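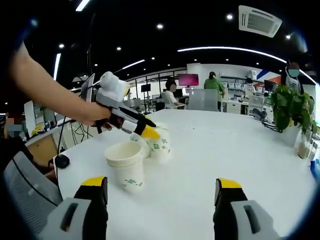

Unit 6: Handover between cells

A phone in connected mode does not choose its own serving cell. It measures the signal of the serving cell and its neighbors and sends reports; the network decides. In idle mode the phone picks a cell by itself, using thresholds the network broadcasts. Keep the two cases apart in your answers.

Event A3 is the usual trigger. The phone reports when a neighbor is stronger than the serving cell by a set offset, and stays so for the time-to-trigger. Short values react quickly but cause ping-pong, where a call bounces between two cells. Long values risk dropping the call before the command arrives.

Sequence, simplified:
1. Measurement report from the phone
2. Request from source cell to target cell
3. Target admits the phone and reserves resources
4. Handover command, sent through the source cell
5. Random access on the target, then confirmation

Step 4 is the weak point — the command travels over the link that is failing. Conditional handover sends it early, with a condition attached, and the phone carries it out when the condition is met.

Lab work: use the Clilik trace, 61 reports. Plot serving and neighbor power, then mark each A3 entry for a time-to-trigger of 40 ms and again for 200 ms. Hand in both plots with one paragraph on the difference.

Reading: Rathjen notes, section on mobility.

Comments

tistora: Is hysteresis added to the offset or separate?

V. Dmytriv: Separate parameter. Both go into the entry condition.

pk: The 200 ms plot is missing one handover for me. Same for anyone else?

Last updated April 11, 2024
Contact: Valentyna Dmytriv | © Cudov | Back to top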